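January 18, 2025
Workwood, bench notes, Grasska loader and alignment

Picked up where the last entry stopped. The left and right streams in the two-handed tabletop set still drift apart when a recording runs long. Short ones are fine. Prata writes one clock per device and the loader trusts the first timestamp of each, so any offset at the start is carried all the way through, and then the drift comes on top.

Changed the loader to fit offset and rate per device against the host clock. Plain least squares, drop the worst residuals once, fit again. Tried a running correction first and took it out. It followed USB jitter and put small steps into the gripper width that looked like real finger motion. The old code is on the branch loader-running-fit if anyone wants to see the plots.

Reran the whole set. 515 recordings went in and 296 came out with both hands usable from start to finish. The rest fail for different reasons and the log lumps them together as "sync", so that number says very little. Split the error into three codes:
S1 host clock missing or goes backward
S2 fit residual over limit
S3 one stream ends early
S3 needs its own handling. Many of those only lose the tail, and the part before is good. Should trim and keep them.

Pose tracking. The jumps are nearly all when the wrist turns quickly and most of the view is the tablecloth. A regular grid is bad for feature matching, every crossing looks like its neighbor, and the tracker snaps over by one square. You can see it in the logs as a sideways step with no matching acceleration on the IMU. Added a check that compares the two and marks the span as bad. It doesn't repair anything yet. Tightening the match ratio helped on the cloth and hurt on the plain floor, so I put it back where it was.

Things with print on them, and furniture farther off, hold the track well. Leave clutter on the table when recording. A cleared table gives the tracker only cloth.

Gripper width. Calibration was taking the smallest value in the file as "closed". Wrong whenever the operator never closes the jaws all the way, and with a bottle cap between the pads they don't. Closed on a cap then reads as zero, and the policy learns to close to nothing and squeeze. Switched to the open/close sweep at the start of the session and store the two end values in the header. Files without a sweep fall back to the last header from the same device and get a warning.

Grasp event detection. The old rule was width below threshold for N samples. Threshold is useless across objects. New rule: width velocity falls to near zero while the previous motion was closing, and the width is above the closed end value by a margin. Checked by hand against a batch of cap pickups. It fires a little late on soft things, cardboard flaps mostly, where the pad keeps sinking in. Fine for caps and cups. For the flaps I would want the pad deformation from the finger view, and we don't compute that.

One file, 1960, is worth keeping as a test case. Hand hovers with the cap between the pads, stops, opens slightly, goes in again. The old rule calls it two grasps, the new one calls it one. One is correct. Added it to the regression folder.

Zunine. Updated the planner side to read the new header. It was resampling everything to 60 Hz before alignment, so it interpolated on the wrong clock and then shifted the result. Order is swapped now: align, then resample. Width is linear, rotation is slerp, event flags are nearest sample. Please don't let anyone put the flags through linear again, we had half-grasps in the training data back in May from exactly that.

Contact phase in the planner still assumes one hand moves at a time. With two hands it serializes them, and the second arm waits for no reason. Looked at the code for an hour. The lock is taken on the scene object, so both arms block each other even when their volumes don't overlap. A lock per volume would do it, but the collision cache is keyed on the scene as well. Not a small change. Left a comment in the file.

Open:
- trim S3 files instead of dropping them
- repair or cut the grid-snap spans, at the moment they are only marked
- warning text for missing sweep should give the device id
- finish the visualizer so that width, event flag and video share one cursor
- per-volume lock, see above

The cursor item comes first, since checking grasp timing by eye in two windows is slow and I keep losing my place between them.

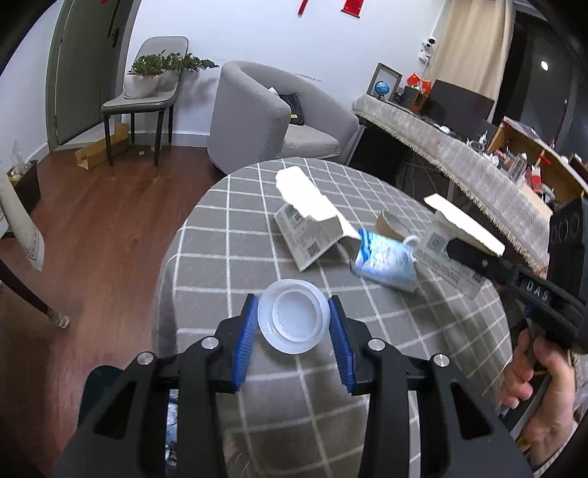
Loader changes are pushed, the Zunine ones are still local until the regression run is through.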